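Posted in: Workshop Guides > Robotics > Grippers and Hand Tools

5. Fitting and checking the finger pads

This section is for the Hulatent hand gripper, built at home or on a bench in the Brurnwood shared workshop. Read section 4 before you start. The finger links must already be mounted and must turn freely.

You need: two finger pads, the small screws from bag 3, a hex key, rubber strip and contact glue.

1. Disconnect the gripper from the battery and wait until the lamp on the control card is dark.

2. Open the fingers fully by hand. Do not pull on the pads when you do this, pull on the links.

3. Look into each knuckle. The bushing shall sit level with the plastic. If it stands out, press it in with a flat piece of wood — never with a hammer.

4. Place the pad on the link and put in both screws loosely. Tighten the upper screw first, then the lower one.

5. Close the fingers slowly until the pads meet. If one tip is higher than the other, loosen the screws, adjust and tighten again.

6. Look over the rubber on both pads. A strip that has begun to let go must be taken off completely and replaced. Do not glue new rubber on top of old.

CAUTION: Contact glue gives off strong fumes. Open a window, and keep the glue away from the printed parts until you have tried it on a spare piece.

NOTE: Gunnel Lundgren has tested the pads for 3000 closings with the spring set to its middle position. With a harder spring you must inspect the rubber after every 1000 closings. Write the number in the log book.

7. Lay the gripper over a pale, flat board with the fingers open, and compare the left side with the right side.
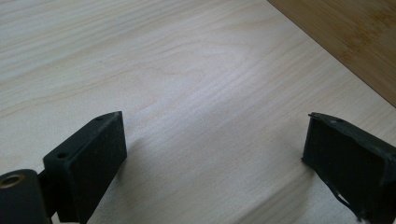 Fingers apart, with the rubber on the right one torn and hanging near the bottom.
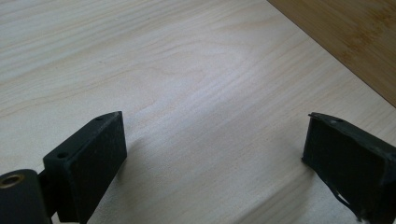
Can I change the pad on one side only?

It is possible, but we recommend to change both at the same time. A new pad is thicker than a used one, and then the fingers do not meet in the middle. If you have only one spare pad, repeat step 5 with extra care and order the second from Siv Wikström, part 428.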